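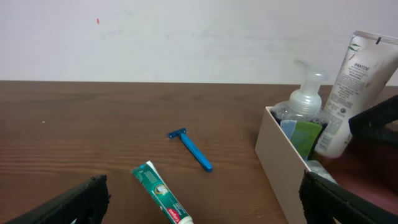 Wrist camera view, toiletries on the bench. The razor and the Colgate tube are on the table.

Put the Camera on the Wrist and Leave It There

The usual advice for a first home-built arm is to fix one camera above the bench, calibrate it once, and do all the geometry from that single view. I followed it for most of a winter. I now think it is poor advice for anyone building in a space they share with other people, and I would like to argue for the wrist camera as the first sensor to fit.

My arm is a Jarnen kit with printed fingers, built at the Stonavura workshop, where bench time comes in blocks of 4 hours. The overhead camera hung on a boom clamped to the shelf. Every block began with calibration, as somebody had always moved the boom, the bench, or both. A good calibration took 14 minutes. A bad one took the same 14 minutes and showed up later as a finger driven into the wood.

A camera fixed to the wrist has one transform that matters, from lens to fingertips, and that transform is set by a bracket and two screws. The bench can be pushed against another wall and the number stays the same. Error in the shoulder and elbow joints matters less as well. If the fingers and the object are both in view, the controller can close the gap between them without knowing exactly where either one is in the room.

The standard objection is that the fingers block the picture. They do. On my build the two of them fill both lower corners, and on the right they get in the way of whatever is in the box. I used to treat this as a defect and spent a Sunday trying to mount the camera higher. The higher mount showed more table and less finger, and grasping got worse. The part of the image covered by the gripper also reports where the gripper is, and at the moment of contact I want that more than I want another few inches of tabletop.

Fongchan Onsri, who runs a Dristow arm two benches over, makes a better objection. A wrist camera has no memory of what is behind it. When the arm turns toward the box it loses the table, and software that assumes a full view will fail. I accept this. My answer is to send the arm back to a fixed look-out pose between picks, at a cost in cycle time that would be unacceptable in a factory and is irrelevant at a hobby bench.

The choice of objects deserves more care than it gets. Printed cubes are popular and teach very little. Toiletries are cheap and awkward in useful ways – a razor has a thin handle with a wide head at one end, a tube has a flat crimp and a round cap, and a clear pump bottle is hard on any depth estimate. I log runs in sets of 60 and do not change code inside a set. Jaruwan Siriwan talked me into 100 for the razor, and the longer set exposed a wrist angle error that the shorter ones had hidden.

An overhead camera still has its place. I expect to refit mine in April, as a second view for checking the box. It will be added to a system that already works without it, and I would suggest that order to anyone starting out.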